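ok board thread. redid the white backing board on the bench in April and people keep asking how I laid out the dots, so

started with the center line. pencil, long ruler, top to bottom. do NOT start from a corner, I did that on the first one and every row drifted
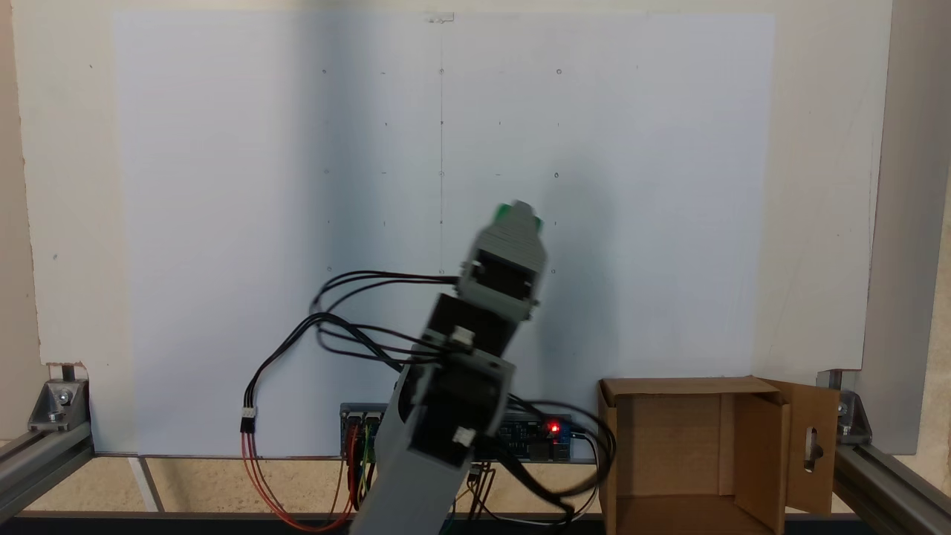 Marks come after the line. I do them row by row, small circle on the line, then out to the sides. Keep the pencil light or you'll be staring at it forever. Mine's faint enough that you have to get close to read the grid and thats how I want it. Circles are the main spots, dots are the in between ones

spacing is 30 mm on the small stuff, 80 between the main rows. picked it bc my ruler is from Holanda and those are the numbers I can read without glasses lol

oh and flat paper on the table too. big sheet, white, the heavy kind from Tastimura. swap it when it gets grubby

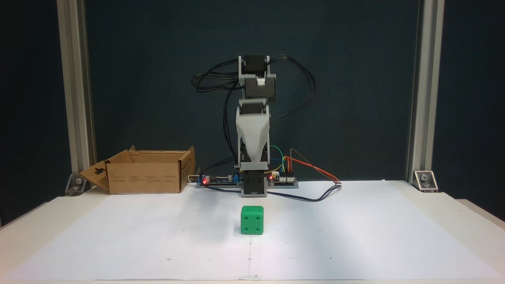 cheap printer paper curls by lunch, dont bother. I went thru a stack of it before Chun-yin Lai gave me the end of a roll

what else. the die. green, any green, you want something that shouts against white. mine came in a bag of 8 from Jutik, down to five, no idea where the rest went. under the bench prob
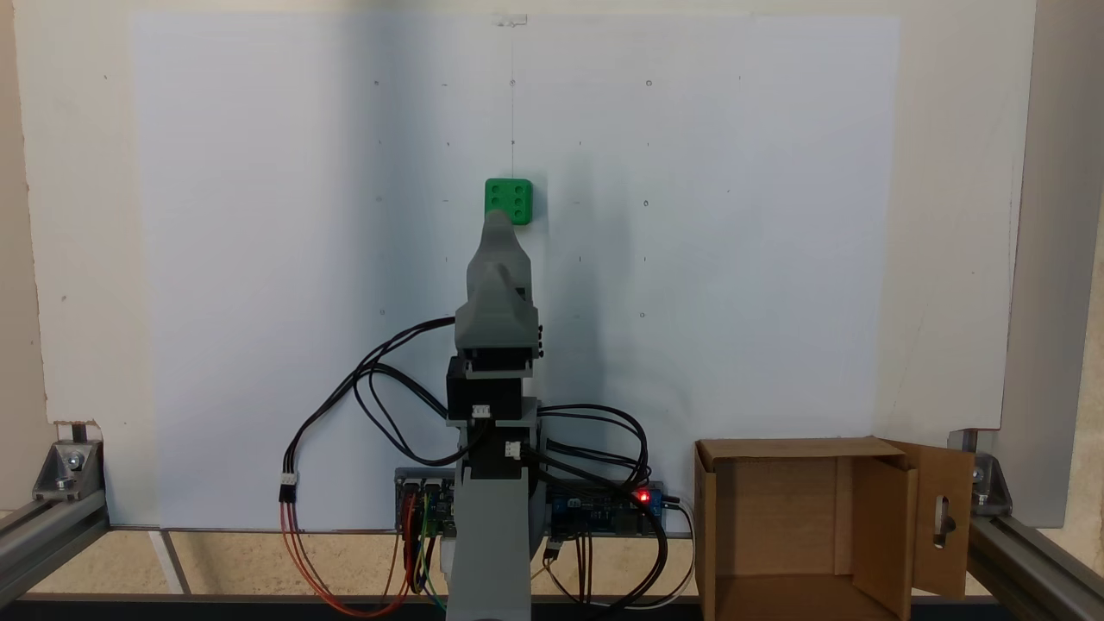
erasing: soft eraser only, and go with the line not acros it. the pink kind smears and then you're redoing the whole board at 11pm

next one I'm doing 1000 mm wide if I can get a panel that size home on the bus. Fliscombe has them but they wont cut

ok back to work

3 comments

mapletin: pencil or pen for the circles?

pencil. always pencil

d_orrin: the corner thing got me too, tossed two boards

mapletin: ty!! trying this tonight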